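Search this blog
Enter search terms
Go

Print this post
E-mail this to a friend

Moving week, part two (the kitchen)

OK so quick one tonight, the internet guy only just left and I have 4 boxes still blocking the bathroom door.

For anyone who missed part one: we are out of the Plusmont apartment. Done. Keys handed in, deposit argument pending. They want 200 dollars off it for "wall marks." We lived there six years. There are going to be marks. I've written back and will report.

The new place is smaller on paper and bigger in real life, if that makes sense. Fewer hallways. The kitchen is a proper room with a door, first time in my adult life, and it gets sun until dinner. What it does not have is drawers. Two. Two drawers in the entire kitchen, and one sticks.

So the big job this week was deciding what gets to live there. I went in thinking I'd be ruthless. Was not ruthless. Kept the waffle iron. Kept the fish kettle, which has cooked one fish. Did let go of the Hevum mixer, the one that smelled hot every time it ran, and a bag of lids belonging to nothing.

Plates were easier. The old heavy set went to the thrift store, and we're sticking with plain white from now on. They stack, they go with everything, and when one breaks you buy one more and move on with your life.

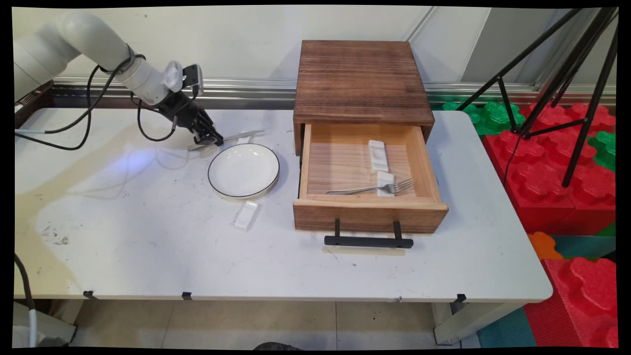 Skorkum, September

Cutlery is where it got silly. Between the two of us we had parts of five sets. Forks from my grandmother, forks from a gas station promotion, a whole bundle of teaspoons I'd swear I've never seen before. I laid it all out on the floor at eleven at night and then just sat there. Went to bed. Stepped on a fork in the morning.

Final rule: if it doesn't feel right in the hand, out. Took ten minutes once I stopped thinking about it.

Other news. The van. Do not book the cheap van. Solís Moving quoted us 288 for the half day, and I said no thanks we can do it ourselfs, and by the second trip I would have paid double. My back is still not speaking to me. The couch went in through the window. The neighbors came out to watch, very friendly, one of them held the cat carrier for a good half hour.

Cat is fine by the way. Lived behind the washer for a day and a half, came out for tuna, now owns the place.

Still to do: curtains (street light right outside the bedroom, it's like sleeping in a parking lot), the sticky drawer, change of address with the bank, find the box with the towels. We've been drying off with a picnic blanket. Also the shelf paper I ordered is 30 inches too short, my own fault, measured it in my head.

Oh and someone asked in the comments about the tomato plants. Two made it, one snapped on the stairs. I put it in water anyway, you never know with tomatos.

Part three when I find the desk. Soup's on, got to go.

Print this post
E-mail this to a friend

Contact | Copyright, all posts and photos | Back to top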